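Piltance Neighborhood Association
Minutes of the January 20, 2020 meeting

I took the notes again, so if I got something wrong, tell me and I'll fix it before these get filed. We started a little late while people hunted for chairs. Last meeting's minutes were approved with one change: the streetlight that's out is at the Meng Street end of the alley, and I had written the other end. Sorry about that!

Money. We have $871 in the account after paying for the fall mailing. Dues are in from 46 households, with 11 from last year's list still to hear from. I'll send a reminder (a friendly one, I promise). There was a short back and forth over raising dues and it didn't go anywhere, so they stay as they are.

Crosswalk at Meng and Stenent. This took up most of the night. The city wrote back and said a traffic count has to come first, and they won't schedule one until the school lets out early traffic is back to normal after the water main work. Several of us were pretty annoyed. One neighbor on the corner has been keeping her own notes on close calls and offered to type them up, and we voted to attach them to our next letter. I'm writing that letter. Please send me anything you want in it, and keep it short - the last one ran four pages and I don't think they got past the first.
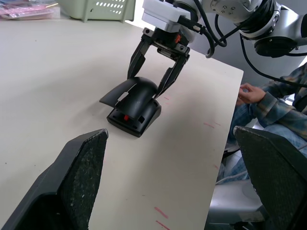

Table with a person seated beside it

Spring yard sale. We're doing it in May again, same streets as before. The big question was whether to have one map for everybody or let each block do its own. One map won. It costs $50 to print at Retus Copy if we stick to black and white, and that was approved without much fuss. Color was brought up and dropped as soon as we heard the price. If you want your address on the map, put it on the sign-up sheet. Don't just mention it to me on the sidewalk, I will forget.

We also went over what to do with leftovers. Last year a couch sat by the Stenent Park gate for ages and the parks people were not happy with us. From now on, whatever doesn't sell goes back in your own garage. I asked for that to be written down, so here it is, written down.
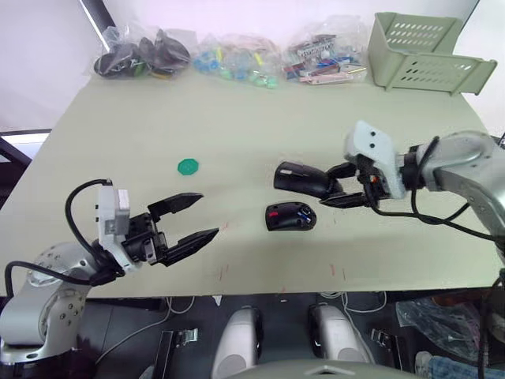

Can renters put their address on the yard sale map?
Anyone living on the listed streets can, renters included, and dues don't matter for this.

Leaf pickup. Complaints, mostly. The truck skipped the dead end on Retus Court twice and the piles are now soup. I called before the meeting and got a recording. We agreed that everyone on that block should call in too, and I'll put the number in the next newsletter. There was some talk of hiring a private hauler, but we'd want a price before voting, so that's tabled.

Newsletter. It's thin this time. I have the dues reminder, the pickup number and a recipe, and

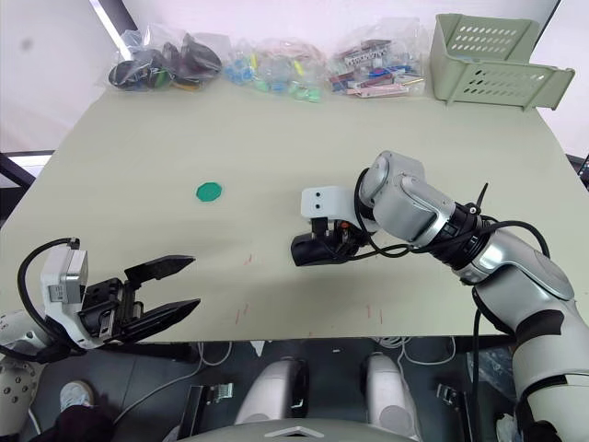 I could really use a couple more things to fill the back page. A garden tip, a lost cat, a good word about a plumber, I'll take any of it. Half a page is plenty. Email is best, but a note through my mail slot works too.

Other items. The bench on Meng Street still has a loose slat. A neighbor said he has the right screws and will take care of it. Someone asked about moving our start time a half hour earlier and the room was split, so I'll put it on the next agenda. Please take home your coffee mugs if you left one, the shelf is getting crowded.

Motion to adjourn was made and seconded, and we all went out into the cold.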